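Faden hand gripper - questions we get often

Last updated 28 March 2023

What is Faden?
It is a small two-finger gripper which you hold in your hand. We designed it at home and we build it on the same table where we eat. The plans are free to download and you can change them as you like.

Do I need a robot arm?
No. Many builders never mount it on an arm. You squeeze, the fingers close, and you can learn a lot about grasping in this way before you spend money on motors.

Which material is best for the finger pads?
Please choose something soft with a matte surface. We tried hard plastic first and it slipped on bottles. The pads must be 6 mm thick at the base, otherwise they bend sideways under load.

What should I practise on?
Ordinary things from the house. A foam box, a pump bottle, a remote control and a folded cloth have very different weight and stiffness, so you will quickly learn where your fingers are weak.

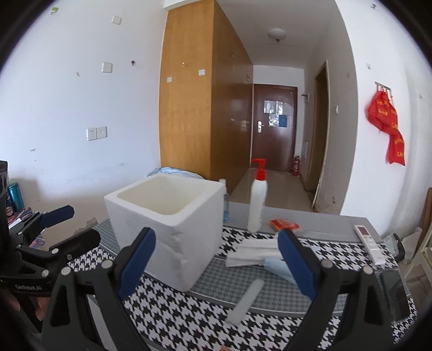
Bernadette Gallagher wrote to us that she would begin with the stiff objects only, and leave anything flexible until the linkage has no play in it. We think this is good advice. Our own order was the opposite and we lost some evenings to it.

My fingers do not meet in the middle. What did I do wrong?
Most likely one link is mounted upside down. Take out the pivot pins, lay both sides next to each other and compare the cut-outs. If they are a mirror of each other, check the holes. Drillo bits wear quickly in this plastic, and a worn bit makes an oval hole.

How tight should the pivots be?
Tight enough that the arm does not rattle, loose enough that it falls by its own weight. Do one full open and close after each quarter turn.

Can it pick up thin cloth from a flat table?
Yes, but slowly. Come down with the pads wide open, touch the cloth on both sides and close, so that a fold rises between them. On a patterned table cover it is harder to judge by eye where the cloth ends. 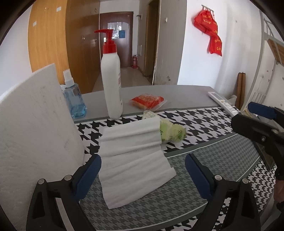 Jianguo Yin: I had trouble with this until I rounded the lower edge of each pad with sandpaper. Before that, mine pushed the cloth away. After it I got a fold nearly every time, also with paper napkins.

Can I use two grippers at once?
Yes, one for each hand or one for each person. Agree first who holds and who lets go.

What does it cost?
Our last one came to 115 dollars, including the pins and 12 screws we did not need.

Where can I send a question?
Write to Ladan Nikzad through the contact form. In September we are away and answers will be late.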